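Gallery: The Pretend Kitchen, Ullbridge

Welcome to the kitchen page! If you've come over from the sewing room page, hello again, and if you're new, this is where I keep track of our pretend kitchen in Ullbridge, which started as a shelf and a shoebox and has now eaten most of the back half of the playroom (and a fair bit of my January).

I'll keep the introduction short. Well, short for me.

The whole thing began when Ronja Dalen dropped off a crate of play food her own kids had outgrown. I was expecting a few plastic tomatoes. There were 144 pieces in there, and I know that only from the lid, where somebody had written the number in marker, I assume after a long rainy afternoon. Pizza slices, fish, half a lemon, so many eggs. I spread it all out on the floor that evening and knew right away the shoebox was not going to cut it.

So I gave myself a budget of 200 dollars and started looking for real kitchen things at kid-friendly prices. That's the one rule I have: the food is pretend, but the dishes and the cookware should be proper-looking, with something to turn or lift. Kids will stand at a knob forever. Toy stoves with a sticker where the knob ought to be are a letdown, and I've watched a four-year-old try to peel one off and look at me like I'd sold it to her.

A few notes on how it's all put together, for the people who asked.

The cooker. Cream, rounded, with a chrome trim that curves around the panel and a big beige knob with a ridge to grab onto. I love this thing. It looks like it belongs in somebody's grandmother's kitchen, in the best way, and it goes with everything. I moved it three times before settling on the back of the table, where you can reach the knob from either side and two cooks don't have to argue over it (they argue anyway, but more quietly).

The tabletop. Gray fabric. I went back and forth on this! My first idea was an oilcloth with lemons on it, and Embla Strand talked me out of it after seeing all our yellow food disappear into the pattern. She was right. Everything shows up on the gray, and dropped plates land softly. The downside is lint. I run a sticky roller over it most evenings and the specks are back by breakfast, so I've decided to live with a few of them.

The plates. Pale blue with a shallow raised rim. The rim matters more than you'd think, as round food rolls, and a meatball on a flat board is a meatball under the radiator. I did try some painted wooden plates first, done in Colora craft paint in a very nice coral, but they came out tacky and the play bread stuck to them. Back to pale blue, and I'm happy with it.

The corn. Everybody's favorite. I could put out a whole roast dinner and somebody would still ask where the corn is. It's bright yellow with proper bumpy kernels all in rows, a bit more orange along the edges, and it's a great size for a small hand. It has been served as corn, as a telephone, as a microphone and once as a baby, who had to be put down for a nap on a dish towel. When Ronja's crate arrived I almost left it at the bottom under the fish. Imagine!

The rest of the food lives in baskets under the window now, sorted by color. I tried sorting by type (fruit, bread, things from the sea) and it lasted until lunch. Sorting by color is something the little ones can do without reading anything, and it makes the baskets look so cheerful. Greens and browns fill up fast. Pink is just a ham and a doughnut.

We had 21 kids through on the opening morning, which was more than I'd planned for, so the kitchen briefly turned into a restaurant, then a bakery, then a restaurant that was closed. Dionysis Sotiropoulos had brought his twins and ended up sitting on one of the tiny chairs for most of an hour, ordering soup. He tells me he's still waiting for it. I ran out of aprons almost immediately, so if anyone has small ones they don't need, please bring them by the Clater Street door any time before four.

Things I'd still like to find: a ladle that isn't sharp at the edge, a colander, and some more vegetables with a bit of weight to them. A lot of play vegetables are so light they blow off when someone runs past. Gerasimos Karagiannis has offered to turn a couple of carrots out of scrap wood, and I've said yes please, and also could he possibly do a turnip. Lins, the little secondhand place behind the pharmacy, is good for saucers and trays. Go early and check the bottom shelf, that's where they put anything that lost its partner.

On cleaning: plates and food get a wipe with warm soapy water at the end of the day and dry overnight on a towel. The fabric comes off for a wash every other week. I skip the iron, so yes, it creases, and no customer of the restaurant has complained so far.

One more thing about layout, as I had a couple of messages on that too. I keep the surface pretty bare when the kids come in. Cooker at the back, a plate, one piece of food, and that's my whole setup. When I put everything out at once they'd sweep through it like a yard sale, and there'd be a pile on the rug and a lot of standing about. With just one thing on a plate, somebody walks up, turns the knob, decides the corn isn't done yet, and away we go. The baskets get raided ten minutes later, but by then there's a menu. 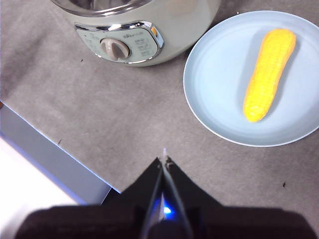

The menu, by the way, is Embla Tangen's doing. She wrote down everything the kids told her they were serving, word for word, and pinned it by the door: corn, hot corn, egg with egg, fish for a dog, and "soup later." I'm going to copy it out neatly and put it on the next page along with the baskets. If your child was the chef behind the fish for a dog, let me know how you'd like them credited!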